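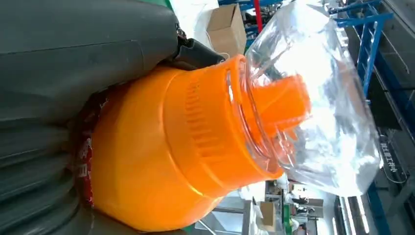
Orange bottle with a ridged collar and a clear plastic top.

Ghada Awwad opened her laundry in Isbridge 29 years ago, with four machines bought from a hotel which was closing. Today she washes for two restaurants, a dance school and many families on the hill. I visited her in September 2024, early in the morning, before the restaurant bags arrive.

I wanted to speak with her about dosing, the subject of the short course she gives at the Skadlow adult school. "People think that more soap makes more clean," she says. "Then the towel becomes hard like cardboard and they buy softener. I tell them, first use less for one month, then we talk about softener."

In her notebook she writes every load with its weight, the hardness of the water and the dose. The notebook from last year has 439 lines for towels only.

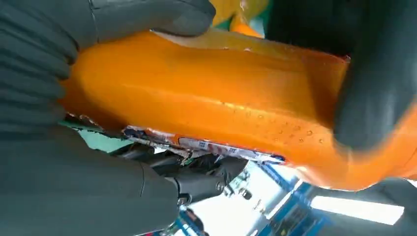 One of her students from the March course told me that he did not believe any of this at the beginning. He was filling the cap to the top all his life, as his mother did, and only when his shirts stopped to itch did he go back and ask for the second lesson.

Mrs. Awwad laughs when I repeat it to her. "He argued with me for one hour. But he came back with the shirts in a bag, very politely." 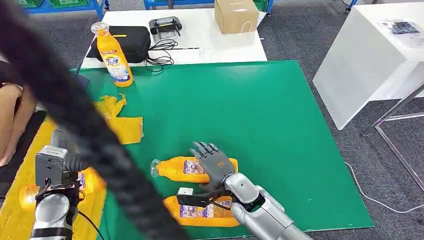
The hardest part of the course, she says, is to make people read the instructions. They know the color of the bottle and its place in the shop, and this is enough for them. The letters do not help: on the lower of the two orange bottles on the green mat, the product text is small, and many of her students are past 70 and leave their glasses at home. She asks them to copy the dose with a thick pen on a piece of tape and to stick it on the lid of the machine. "After this there is no discussion in the family," she says.

She also has strong opinions about temperature. For kitchen cloths she stays hot, but for the clothes of the dance school she went down many years ago and had no complaint.

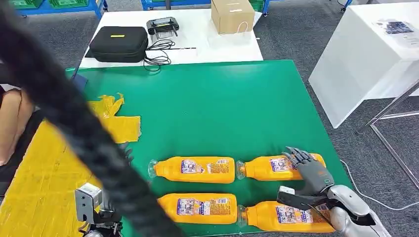

With wool she is more careful, and she still washes it by hand in the back room, in a basin from her aunt. A blanket takes her 55 minutes with the rinsing. I asked if she would teach this too. "Maybe next year," she says. "For wool you need patience, and my students want to catch the bus."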